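30th October
Posted by grivine_kitchen in Kitchen & Dishes
4 min read

Dish rack on a table with a tablecloth under it, am I asking for trouble?

So I moved into a rental in Flernport in September and the kitchen has basically no counter. There's the sink, a strip of counter big enough for a toaster, and that's it. I ended up pushing a table against the wall next to the sink and putting my dish rack on it, the black wire kind with a ridged tray underneath. The tray has no spout, so whatever drips off just sits there until I carry it to the sink and dump it.

My worry is the tablecloth. It's a pale green one with thin white lines that look like little tiles, and I love it (it's the only thing in this kitchen I picked out myself!), but I keep wondering if water is getting underneath and ruining the table. The table is a hand-me-down from my aunt and I would like to give it back in one piece someday.
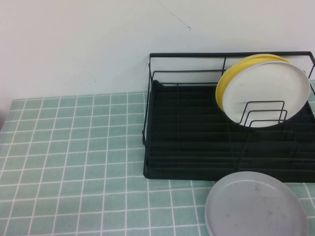
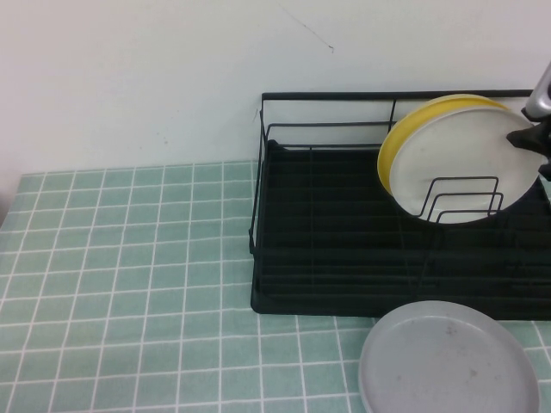 I only own 6 plates, so it's not like I'm running a restaurant over here. But I wash by hand after every meal and the rack gets used constantly. I've also noticed a musty smell when I lift the tray, which is what got me worrying in the first place. Should I ditch the cloth, put something between the tray and the cloth, or get one of those roll-up mats that goes over the sink? And does it matter that the rack is right up against the wall? It's plain off-white paint with no tile or backsplash, and I'd like my deposit back.

Thanks in advance, and sorry this got long!

prikolstead_pam

Keep the cloth, it's cute. But do the lift test tonight. Take everything off, peel the cloth back where the rack sits and put your palm on the table. If it feels cool or tacky compared to the other end, water is getting through and you need to let that spot dry out for a day or two before you cover it again.

As for what to put in between, I went through this in my last apartment and what worked for me was a plain old rimmed baking sheet. The tray sits in the baking sheet, the baking sheet sits on the cloth, and when I slosh the thing on the way to the sink (I always slosh) the mess stays in the pan. Use one that's a bit bigger than the tray on all sides.

The musty smell is most likely the tray itself. Those ridges hold gunk like you wouldn't believe. Dump it every night, and once a week scrub it with dish soap and an old toothbrush, rinse, then wipe it with white vinegar and let it air dry standing on end. Don't put the vinegar anywhere near bleach!

Pull the rack a couple of inches off the wall too. Splashes on flat paint leave marks that you end up scrubbing, and then you have a shiny patch where you scrubbed. Ask me how I know.

kadlec_road

get a roll up mat for over the sink. problem solved. mine was cheap and its lasted 5 years

tablespoon_801

The mat is a fine idea if your sink is wide enough, but measure first, mine fell in with two mugs on it. Also you lose the sink while things are drying.

One thing to add to Pam's answer. Check what the back of your tablecloth is made of. If it's the wipe-clean kind with a fuzzy backing, the top sheds water fine but the backing soaks it up from the edges and holds it against the table, and that could be your smell as much as the tray. If it's plain fabric it goes right through, but at least you can throw it in the wash. Either way I'd towel the plates off after half an hour and put them away, so there's less sitting around dripping.

1,635 views

Comments

grivine_kitchen: Did the palm test and it's a little cool at the rack end, ugh. Cloth is hanging over the shower rod as I type. Baking sheet is going in tomorrow.

soapdish: Would a boot tray work? They have a lip and they're easy to hose off.

prikolstead_pam: Sure, if you have the room. Most of them are pretty long.

kadlec_road: still say mat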